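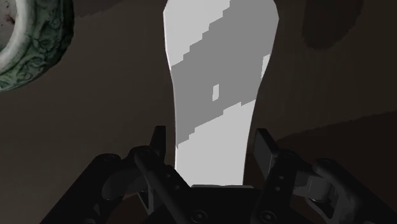
Helo Living Room Pack (Jorkell) - pre-purchase inspection checklist

Inspected by: Lakshmi Namboodiri
Second reader: Ignacio Carrasco
Date: 20 December 2024
License on offer: trial, 50 seats
Marks used: OK / FIX / ASK

Section 1. Install and startup

1.1 Installer runs without admin rights. OK
Comment: It asked for them anyway, then carried on when I said no. I respect that.

1.2 All scene files load with no missing assets. OK
Comment: 131 files, no complaints in the log.

1.3 Manual matches the version supplied. FIX
Comment: The manual is from May and describes a menu called Room Tools. The menu is now called Tools and has no room in it. Ignacio found the old one in the search history, so he knows what we lost.

Section 2. Gripper and wrist view

2.1 Both finger pads visible at full opening. OK

2.2 Pads clear the object before closing. OK
Comment: Small gap on each side of the white thing. I'm calling it the white thing until Jorkell puts a name in the asset list, where it is currently "item_b".

2.3 Surfaces render cleanly at close range. FIX
Comment: There is a gray band across the white thing with edges like a staircase. I take it for a shadow. Ignacio takes it for a texture fault. Either way our grasp detector will take it for an edge, and it will be very sure of itself. The bowl's raised scrollwork, meanwhile, is lovely. Somebody spent their week on that bowl.

2.4 Finger linkage moves without parts passing through each other. OK
Comment: Stepped it slowly through 81 positions. I do not recommend this as an afternoon.

Section 3. Room and arm placement

3.1 Base sits flat on pedestal, no floating. OK

3.2 Pedestal size can be edited. ASK
Comment: It's a big dark cube and I can't find the setting. Our real stand is narrower. Question sent to Amparo Montes at Jorkell.

3.3 Arm can reach the seat of the sofa. ASK
Comment: Reached the bowl, which is near the front. Stopped short of the far end of the seat on two tries out of two. Could be the joint limits, could be me.

3.4 Sunlight can be moved or turned off. FIX
Comment: It moves. It does not turn off. We have sun on the planks, sun on the tiles, and a sky with no cloud in it, so the customer in Seattle may want a word.

3.5 Furniture has believable contact behavior. FIX
Comment: The sofa looks like black leather and behaves like a countertop. Dropped the bowl on it and the bowl did not sink at all. Softness is listed under "coming features" on the sales page, next to curtains.
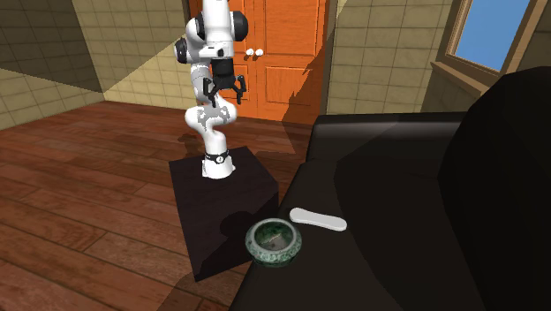 3.6 Doors open. FIX
Comment: Two leaves, two knobs, and they won't budge. The quote says "interactive door set".

Section 4. Stops and limits

4.1 Software stop halts the arm in mid-move. OK
Comment: Tested 28 times. Test 19 felt slow but the log says it wasn't.

4.2 Joint limits match the arm we own. ASK
Comment: Need Sutrisno's sheet.

4.3 Recorded paths are blocked from export to real hardware until signed off. FIX
Comment: They aren't. One click and off it goes. Please do not buy any seats before this is closed, however nice the bowl is.

Open items go to Amparo Montes. Reinspect 2.3, 3.4 and 4.3 first.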